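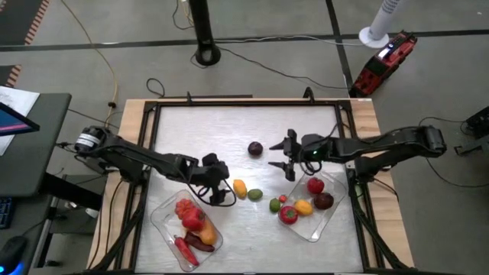
Sorting produce

Sorting produce is the job of splitting a mixed pile of fruits and vegetables into groups, so that each group can be stored, cooked or sold together. It's one of those household chores that sounds too small for its own article, and then you start writing and can't stop! I keep this page on the Pukano home kitchen wiki, and I've been adding to it on and off since a March when I came home with far too many peppers.

Most people do it without calling it anything. You get home, you tip the bag out on the table, and your hands start moving things: lemons over there, peppers over here, whatever that soft one is goes to the front to be eaten tonight. Stores and packing houses do the same thing with a lot more rules. I'm mainly going to talk about the home version, done on a table with a tray or two.

Names for it

Cooks I know say "sorting," "picking over" or just "putting the shopping away." Picking over is a little different, if you want to be fussy. It means going through one kind of thing (a bowl of cherries, say, or dried beans) and pulling out the bad ones. Grading is the trade word for sorting a single kind by size, color or condition. People mix these up all the time and I don't think it matters much at home.

Ways to sort

By kind. All the peppers together, all the citrus together. This is the one kids learn first, and it's still the one I'd pick for a big shop. The trouble comes with anything that sits between groups. Is a tomato with the fruit or with the vegetables? In my kitchen it goes with the vegetables and stays out of the fridge until it's fully ripe, and I've had longer arguments about that than I'd like to admit.

By color. Handy for teaching small children, and pretty on a table, but it isn't much use for storage. A lemon and a yellow pepper have almost nothing in common once you shut the door on them. I do use it for roasting trays, though, because I like to see the reds all in one place.

By ripeness. Eat now, eat soon, leave alone. If you only have the energy for one kind of sorting, I'd go with this. Avocados, plums, mangoes and pears all change a lot over a few days, and it helps to have the ready ones where you'll trip over them.

By where it's going. Fridge, counter, cupboard, freezer. I usually finish with this one, whatever I started with.

By heat. This is really only for peppers, but it deserves a line! Keep the hot ones well apart from the sweet ones. Red chilies and small sweet red peppers can look awfully alike, and a label on the tray saves somebody's dinner.

Fruits that need their own space

Some fruits give off ethylene, a gas that speeds up ripening in whatever is sitting next to them. Apples, bananas, avocados, pears, peaches and plums are the usual ones. Leafy greens, broccoli and cucumbers suffer for it and go yellow or limp sooner than they should. Citrus gives off very little, so a lemon is a pretty easy neighbor.

You can use this to your advantage. A hard avocado in a paper bag with a banana will usually come along faster than one left on its own. I check mine every morning, and I still miss the right moment about half the time.

Peppers

I have a soft spot for peppers, so they get their own section. Sweet or hot, they like to be cold and dry. They go in the crisper drawer, unwashed, with a bit of air moving around them. Leave the stems on until you cook. A pepper with its stem pulled out opens up at the top and goes soft there first.

Red peppers are mostly green ones that stayed longer on the plant, and they're sweeter, but they don't keep as long. If you've got both, use the red first. Long thin chilies dry well on a string if your kitchen isn't humid. Mine is, so I freeze them whole and slice them straight from frozen, which is easier on the fingers anyway.

Heat is measured in Scoville units, and an ordinary jalapeño can come in at about 4000. That's a middling sort of number, and two jalapeños from the same plant can be quite different, so taste a tiny bit before you throw in a handful.

Lemons

Lemons will sit happily in a bowl for a week or so, and look lovely doing it, but they dry out. In the fridge, in a closed bag or box, they last several weeks. Feel the weight when you sort them. A heavy lemon has more juice than a light one of the same size, and the light ones I set aside for zest.

Trays, bowls and bags

You can sort onto a bare table, and I did for years. A tray is better, mostly because you can pick the whole group up and carry it off in one go. Clear plastic is my favorite. You can see what's inside from the side, it wipes clean, and rounded corners don't trap bits of stem and dirt the way square ones do. Mine are Cekitier ones that I bought secondhand, and they've been through the wash more times than I could tell you.

Baskets look nicer and breathe better, but a soft plum will stain one for good. Paper bags are great for ripening and terrible for remembering what you own. With deep bowls the bottom layer gets squashed and forgotten, so I keep things to one layer where I can, or two for anything hard like lemons.

Don't overfill. Once fruit has to be balanced on other fruit, it bruises, and a bruise spreads.

Handling

Pick things up one at a time with your whole hand, and don't pinch. To test an avocado or a plum, rest it in your palm and press gently near the stem. Set things down; don't drop them, even an inch or two. Wash just before you use them, with the exception of anything really muddy, and in that case dry it properly before it goes away.

Sorting as play and practice

Toy food is a big part of this story too. Lots of us sorted pretend fruit into trays long before we were trusted with the real thing, and it's still a nice rainy afternoon activity. Tín Vương, who edits the games pages on this wiki, wrote up a version where you put the mixed pile in the middle and each player secretly picks a rule. The others have to guess the rule from what lands in the tray. We played it at the Crenshaw meetup with three of us and a lot of lemons, and I lost every round. (My rule was "things I'd put in soup." I stand by it.)

See also

Crisper drawers
Drying chilies at home
Fruit bowls
Paper bag ripening
Preserved lemons
The Gillden pantry method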